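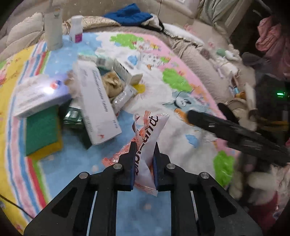 *Small-goods pick with the Rallis hand grippers, packet held in the jaws, second tool at the right.*

**Rallis hand gripper kit: home trial at Birport**
Progress report to the Joltard Fund
Prepared by Evelien Kuipers, Jun 3, 2024

## Where we are

The trial is past its halfway point. The grant asked for 1,000 usable recordings of everyday handling jobs made with the Rallis kit in ordinary homes, and a written view on whether the kit is fit to buy in larger numbers. We have 578 recordings that have passed checking. The written view is due with the final report, but enough has come up already that I have set out the main points below.

Spending is within budget. The only line that has moved is repairs, which is higher than planned because of the pad problem described further down. I have covered it from the travel line and am not asking for more money.

## What was recorded

The work is split into three sets of jobs.

- Small goods: picking up packets, cartons, sachets and bottles from a pile and placing them apart. Target 400, done.
- Soft items: folding, lifting and moving cloths and clothing. Target 400, in progress.
- Two-hand jobs: opening, passing from one tool to the other, holding with one and pulling with the other. Target 200, in progress.

Small goods went first because it needed the least training. Each home used what it had in the cupboard, on whatever surface people normally use, including beds and patterned mats. The original plan said a plain table. Birport asked us to drop that after the first fortnight and we agreed, as recordings made on a plain table were too much alike to be worth the hours.

## How the kit has performed

**Grip on cartons and sponges.** Good. The jaws close evenly and stay lined up, and new users can lift a medicine carton cleanly within a few minutes. We have had few complaints here.

**Grip on foil and film.** Mixed. Glossy snack packets with crimped ends are the hardest common item. If the jaws close on the full part of the packet it tends to turn, and if they close on the crimp it holds but hangs at an angle. Users who pinch the lower half and lift slowly do best. We now show this in the training session, and the number of repeated attempts has come down. Clear wrappers are worse, and thin sachets lying flat are worse again. Several people have ended up pushing the sachet against something else in the pile to raise an edge. That is a fair way to do it and we keep those recordings.

**Jaw pads.** This is the main fault so far. The blue pads on the inner faces of the jaws begin to lift at one corner after heavy use. Once that happens the tool still works, but the two sides no longer grip the same and flat items slide out. Preltel supplied a first batch of replacements free of charge and has changed the glue. The newer pads have not been in use long enough for me to say whether the change is a real fix.

**Pivots and linkages.** No failures. One tool came back stiff in February and was put right by cleaning.

**Cables.** A nuisance. The cable is long enough for work at a table but drags across the surface when the user sits on a bed or the floor. It has pulled light items out of place during a job. Clipping it to the sleeve helps a bit. Preltel says a shorter cable with a belt pack is possible, and I have asked for a price.

**Weight and comfort.** Acceptable for short sessions. Most users want a break well before the end of an hour. We have cut the session length and fit more sessions into the week instead.

**Using two tools at once.** Slower to learn than we allowed for. The arms are broad, and in a tight space they knock into each other or block the view of the item. Users get round this by parking one tool at the side of the pile while the other does the picking. For small goods that is fine. For the two-hand set it defeats the purpose, so those sessions now begin with a short passing exercise before any recording is made.

## Checking and rejects

Birport checks every recording before it is counted. The usual reasons for a reject are:

1. The user's other hand comes in to help.
2. The tool moves too fast for the item to be followed.
3. The light is too poor.
4. The job is stopped partway with no clear end.

The third of these was our own doing. Evening sessions suited the homes better, and we did not look hard enough at how dark some of the rooms were away from the work area. Each home now has a clip lamp, and the checklist asks for a short test recording first. Fast movement remains the hardest to cure. People speed up when they get comfortable with the tool, usually in their third or fourth session, and a reminder only works for a day or two.

## Service from Preltel

Replies are prompt and the people there know the product. Spare parts are less good. Pads arrive quickly, but a complete replacement jaw took so long that we had to take one tool out of use and move its home to another week. If the Fund goes on to support a larger purchase, I would want a spare jaw set held with every few kits and written into the order.

The printed guide needs work. It covers setting up well and says almost nothing about care. We have written our own two-page sheet on cleaning the pads, checking the pivots and packing the cable, and Preltel has asked if it may use it. I have said yes, subject to the Fund's agreement.

## Changes to the plan

I would like approval for two changes.

- Move the finish of the soft items set back by three weeks. The homes taking part are willing. This does not affect the end date of the grant.
- Allow mixed piles in the remaining two-hand sessions, with packets, cartons, sponges and bottles together. The plan has single items only. Mixed piles take longer per recording, but they are closer to how people's things really lie about, and Birport would find them more useful.

## Next steps

- Finish fitting the newer pads to all tools and log any lifting.
- Get the price for the shorter cable from Preltel.
- Run the second training round for the two-hand homes.
- Send the Fund a sample of checked recordings from each set, with the reject notes attached.

I can be reached at the Birport office for questions on any of this. The spending table and the repair log follow under separate cover.

Evelien Kuipers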